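Workshop Tips: Good Practice With Hand-Held Grippers at Home

Revised August 27, 2024, by Piyumi Gunawardena

The rules below apply to anyone recording household pick-up tasks with hand-held grippers under the Sunstead house standard. Read them before the first session of the day.

1. Before you pick up

Tie back or tuck in anything that hangs. Headset cords go behind the neck. Long sleeves are rolled above the wrist on the hand that works the trigger.

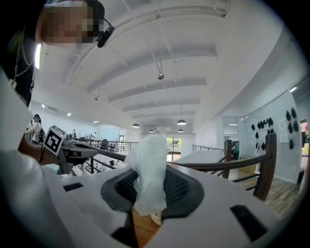

Marker cards must stay flat, clean and facing outward. Wipe them with a dry cloth; Jokell cleaner leaves a film that lowers the read rate. Thin plastic bags need a slower approach than boxed goods, and a crumpled one resting in a seat shell should be taken by a raised fold, well clear of the mesh. Close the fingers fully before lifting.

2. Floor and cables

Route cables along the wall where possible – a loop on the planks will catch a shoe sooner or later. Coil the slack and keep it out of the walking line. Fan bases stay outside the work area. With a gripper in each hand you cannot steady yourself, so keep your steps short and look down before turning. Soft packages are carried in one gripper, with the other left empty. 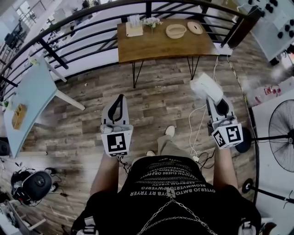
3. After the session

Open both grippers and store them with the fingers unloaded. Check the pivot screws every 300 cycles and log the count on the Kotis sheet. Replace any card with a bent corner.

Report faults to Sugeng Hidayat, extension 257.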